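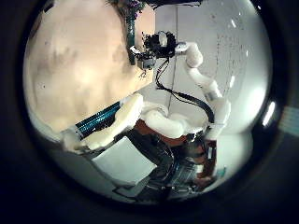

Reviews > Indoor Garden > Pots and Planters
Filed under: Self-Watering, Tested at Home
4 min read

Lūse Self-Watering Planter Review

By Perihan Yalçınkaya
27 Dec 2025

I bought the Lūse in September to replace a ceramic pot that cracked along the base. It is a two-part plastic planter. The inner pot holds the soil, the outer pot holds the water, and a pair of cotton wicks runs between them. I have used it since then for an African violet and, for a shorter time, a pot of basil.

The maker says a full tank lasts up to 16 days. With the violet in a north window I got 11 before the float dropped to the bottom line. The basil sat over a radiator and drank much faster, so I stopped keeping track and filled it on Sundays.

Setup took a few minutes. You soak the wicks, pull them through the slots in the inner pot, and fill with soil. The instructions are one folded sheet with drawings and no words. The drawings don't show how far up into the soil the wicks should go. I left mine too short the first time, and the top half of the soil stayed dry while the bottom was soggy. When I repotted with the wicks reaching most of the way up, the problem went away. I also mixed in some perlite. Regular potting mix straight from the bag packs down and stays wetter than a violet likes.

Water goes in through a spout on the side. It's wide enough for a kitchen cup if you pour slowly. The spout has no cover, and for the first few weeks I had fungus gnats. A piece of foam pushed into the opening took care of the tank side, and sticky traps did the rest.

The float gauge is the weak part. It is a thin stick with a red tip, and it hangs up against the side of the tube. Twice it told me there was plenty of water when the tank was dry. I now tap it before reading it. Debashish Wijesinghe, who has the desk next to mine at work and owns the same planter in the larger size, pulled his gauge out and just lifts the pot to judge the weight.

Cleaning is easy enough. The inner pot lifts out by two tabs. White mineral crust built up on the rim of the outer pot after a couple of months, and vinegar took it off. The wicks had turned brown by then but still worked. Spares come in the box.

I had the Nusitz planter before the ceramic one, so I can compare them. The Nusitz uses a clay cone in place of wicks and never gave me a wet-bottom problem, but the tank is small and you have to take the plant out to fill it. The Lūse is less trouble week to week. The Nusitz looks better. The Lūse has a visible mold seam down two sides and the matte finish picks up fingerprints.

It also isn't heavy. With an empty tank and a tall plant it tips if you bump it, so keep it off narrow sills.

The violet has done well. It dropped some lower leaves after I repotted it, then put out new ones, and it has been budding since the start of the month. The basil got leggy, but that was the light in my kitchen and I don't blame the planter.

What I'd change: a cover for the spout, a gauge that moves freely, and a line on the inner pot showing where the wicks should end.

I would buy it again for violets, ferns, and anything else that likes steady moisture. I wouldn't put a cactus or a snake plant in it. If you travel for a week at a time, fill it the night before and tap the gauge.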